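Hands-free calling (car audio)

Hands-free calling is the part of a car stereo that lets you make and take phone calls through the car's own speakers and a small microphone, usually tucked near the dome light or behind the steering wheel. I've been putting these articles together for our little car audio wiki for a while now, and this is the page I get the most mail about, so I've rewritten it from the top. Jericho Pangilinan went over the wiring part and fixed two of my mistakes (thanks, Jericho!).

How it works

Your phone and your stereo talk over a short-range radio link. Music goes over one profile and calls go over another, and they can connect or drop on their own. I can't tell you how many letters I've had from people whose music plays fine but whose calls stay stuck on the handset — nine times out of ten the call profile is switched off in the phone's settings for that device. Look for a toggle called "phone calls" or "phone audio" next to the name of your stereo.

When a call comes in, the stereo mutes whatever was playing, sends the caller's voice to the front speakers (some units use only the driver's side) and opens the microphone. The sound you hear goes through an echo canceller, a bit of software that subtracts the caller's voice from what the mic picks up. Without it the person on the other end would hear themselves come back half a beat late, and they'd hang up on you pretty fast.

A short history

The first kits I ever used were cradles. You dropped the phone into a molded plastic holder screwed to the dash, and if you changed phones you bought a new cradle. By 2000 I had a drawer full of them. Wireless kits came along after that and clipped to the sun visor, and then the whole business moved into the head unit, where it mostly lives today.

The Skorar visor kit is the one a lot of readers here started with. It had a single big button, a speaker that buzzed on low voices, and a battery that went flat if you forgot it was there. I was very fond of mine! The Gulance head units did the same job with a wired mic on a long lead, and calls on those still sound good to me.

Phonebook transfer

Most head units ask to copy your contacts the first time you pair. Say yes on the phone, then wait. A long list can take about 2 minutes, and the stereo may show only half the names until it's finished. Older Gusen units stop at 100 contacts and drop the rest without a word, so if your friends from the end of the alphabet are missing, there's your answer. You can get around it by making a small group on the phone and sending just that group, if your phone allows it.

Names with accents or emoji sometimes show up as little boxes. The call still goes through. Only the display is confused.

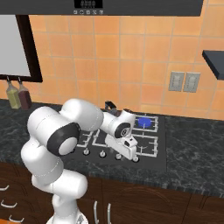
Microphone placement

If callers say you sound like you're in a barrel, it's the mic. I like the top of the steering column best, pointed at my chin, with the lead run down behind the trim. The A-pillar is fine too, but keep the lead clear of the airbag if your car has one in there. Stay away from the vents, please. A fan on high will drown out anybody.

Gusen and Ignacio both used a small plug for an outside mic on the back of the unit, and the two look the same but aren't wired the same way. Jericho found that out on his own car. Check the sheet that came with your unit before you swap one in.

Common trouble

The call drops when the engine starts. The stereo loses power for a moment while you crank, and the link goes with it. Start the car first and dial after.

The stereo won't pair with a new phone. Its list is probably full. Delete an old phone or two and try again, and delete the stereo from the phone's list as well.

"Error 208" on Ignacio units. It means the phone refused the contact list. Unpair, pair again, and watch the phone's screen for the permission box, which likes to hide under the notifications.

Ringing through the speakers but no voice. Turn the volume knob during the call. Call volume is stored separately from music volume on nearly every unit I've owned, and somebody may have turned it all the way down.

See also

Head unit; Echo cancellation; Steering wheel controls; Voice dialing

Page last revised July 30, 2021. Corrections are welcome on the talk page, especially for Gulance models, where I'm still missing the mic wiring for the later units.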